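Home | Browse topics | Ask | My saved answers

Posted in: Moving & Storage > Living between two homes

How to keep books safe in a storage unit for one winter?

I am moving out of my apartment and the new one will be ready only in spring. In between I stay with my sister, who has no free room for my things. So I have rented a small unit at Jovell Storage, on the ground floor, without heating. The sofa and the kitchen things do not worry me much. The books do. I have 632 of them, most are paperbacks, but there are 33 old hardcovers from my grandfather and some of them have leather on the back.

My questions are these. Is it a must to take a heated unit? It costs 137 more for the whole winter, and I can still change until September. Also, should the books stand or lie in the boxes? And is plastic better than cardboard? I read both opinions and now I am more confused than before.

Asked 16/08/2026

3 answers

Answer 1 (marked helpful)

I had my books in storage two times, once with a bad result, so I can tell you what I would do now.

The cold alone does not hurt paper very much. The problem is damp air, and temperature that goes up and down. On the ground floor the concrete gives moisture, and a box which stands directly on it will take this moisture from below. In my first storage I lost the whole bottom row in this way. The upper boxes were fine.

For the paperbacks I would keep the cheap unit. Put wooden pallets on the floor and leave a hand of space to the wall. Use small cardboard boxes, new ones, not from the supermarket – the old ones from fruit can bring insects. The Trodero boxes in the small size are good and I can still lift them when they are full. Big books lie flat, at the bottom. Normal books can stand, the same as on a shelf, but not so tight that you must pull them out by the top. Never put them with the pages down and the spine up, because the block of pages will slowly fall out of the cover.

Plastic is a good protection if water comes from the roof, but if the books are a little damp when you close the lid, they stay damp until spring. So let them stand in a dry room for some days before packing, and do not pack on a rainy day with open windows.

The grandfather's books I would not put there at all. 33 books are two or three boxes. Surely your sister has a place under a bed? Wrap each one in plain white paper without print, and not in newspaper.

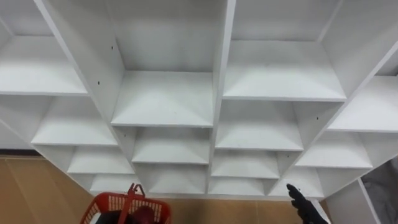 One more thing is the order. I wrote on every box only "books", and after the move I needed weeks to find anything. Now I give each box a number and I keep a list on my phone, with the first and the last author in the box. It takes one evening. When you unpack, begin with the heavy books and the lowest shelves, and wait with the small ones until you know how much room is left. If something smells like a cellar, keep it apart from the others for a week or two, standing a little open in moving air.

Answer 2

just pay for the heated one. I was at Suvivard unit 673 for two winters, never a problem. my records were there too

Answer 3

I agree with most of the first answer, but I would add a small humidity meter. Mine is a simple one from Tsang and I put it on top of the boxes near the door. Visit the unit after the first weeks. If it shows more than sixty percent each time you come, then ask for another unit on a higher floor. Often the price is the same, only you have to use the elevator.

The bags with drying grains help only in closed plastic boxes. In an open unit they are full very fast and then they do nothing. Also please read your insurance before you sign – in my contract, damage from damp was not included, and I saw this only later.

Related: Packing & Boxes | Damp and mold | Short-term rentals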